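Bettwäsche richtig waschen: Temperatur, Beladung, Trocknung

Nach dem Umzug in die Wohnung am Stindside habe ich im Mai die Waschroutine für die Bettwäsche neu aufgesetzt. Das Wasser ist dort mit 18 °dH deutlich härter als in Andton, und die alte Dosierung passte nicht mehr. Erkennbar war das an grauen Rändern auf weißem Perkal und an einem stumpfen Griff nach dem Trocknen.

Zuerst die Beladung. Ein Satz für ein Doppelbett – zwei Bezüge, zwei Kissenhüllen, ein Spannlaken – wiegt bei mir trocken 2,525 kg. Mit einem zweiten Laken und Handtüchern kommen noch einmal 1,355 kg dazu. Meine Maschine verkraftet das im Baumwollprogramm, im Programm Pflegeleicht liegt die Grenze aber bei 3 kg. Wer dort mehr einfüllt, bekommt Knitterfalten und Waschmittelreste in den Ecken der Bezüge.
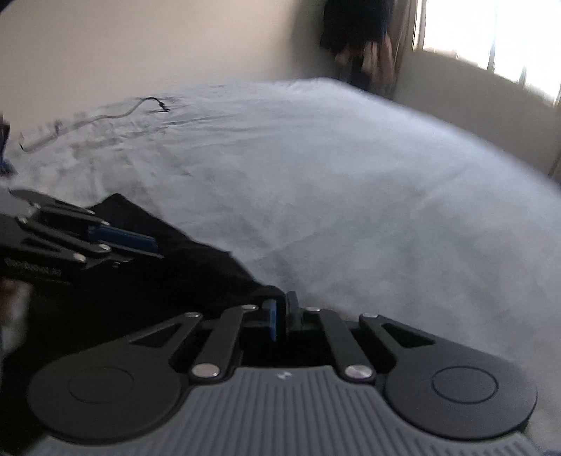 Bei der Temperatur bin ich bei 60 °C geblieben. Bei 40 °C werden die Bezüge optisch sauber, Hautfett löst sich aber schlechter, und der Geruch kommt im Schrank schneller zurück. Farbige Ware von Mugo läuft getrennt und kühler, weil das Dunkelblau sonst nach wenigen Wäschen ausbleicht. Bezüge immer auf links drehen und Knöpfe schließen, sonst sammeln sich die Kissenhüllen im Bezug und bleiben dort als nasser Klumpen liegen.

Dosiert wird Pulver nach der Tabelle für hartes Wasser. Flüssigmittel habe ich wieder abgesetzt, es enthält in der Regel keine Bleiche und lässt Weißes auf Dauer vergrauen. Weichspüler entfällt ganz – er setzt die Saugfähigkeit herab und bringt bei Perkal nichts.

Geschleudert wird mit reduzierter Drehzahl, danach hängen die Teile auf dem Ständer. Der Patley-Trockner im Keller ist schneller, hat mir aber ein Jersey-Laken in der Länge um etwa 3 cm schrumpfen lassen. Für Jersey nehme ich ihn nicht mehr. Offen ist noch die Frage der Enthärtung. Die Tabs sind teuer, Citronensäure im Weichspülfach wäre die Alternative, dazu fehlen mir bisher Vergleichswerte.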